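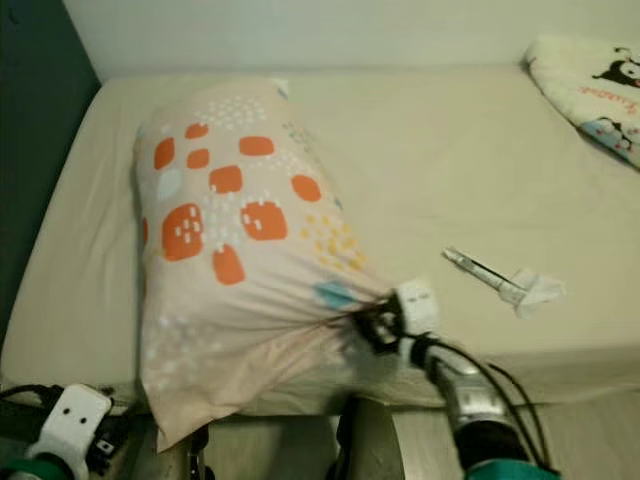
Patterned pillowcases on a plain sheet — who else is converted?

flullik_fan
Finally gave up on matching sets! Plain beige fitted sheet, and then a pillowcase with orange shapes and little dots all over it, and I can't tell you how much it cheers up the spare room. The wall beside the bed is dark teal-green and the bits of blue in the print pick it up beautifully. Bought the fabric as a remnant in May and ran it up in an evening. Next job is a second one, if I can find more of it.

Bastura37
Love this. Orange next to teal is always a winner. Did you do an envelope back or buttons?

flullik_fan
Envelope, with a 16 cm flap. I'm hopeless at buttonholes!

Mrs Appiah
I'll be the grump. I like a bed to be restful, and a busy print right by my face isn't that. Ours are all white and they can go in on a hot wash together. Nice colours though, I'll give you that.

Nii Agbeko
Have to disagree, Mrs A! It's one pillow. The sheet and walls are plain, so there's plenty of rest for the eye. We did the same in my daughter's room — eight different cases over the years and she still picks the loudest one every time.

Mrs Appiah
She's a child, Nii. I'm 6 years off retirement.

pistano
Wash it inside out, flullik, whatever you do. I had a lovely orange one go peachy on me because I didn't. And I'd go longer on the flap next time, 16 is a bit mean if your pillows are plump, they creep out overnight.

flullik_fan
Ooh, good tip, thank you. Mine's fairly flat so it's behaving so far. Would you go to 20?

pistano
20 at least. I do 22.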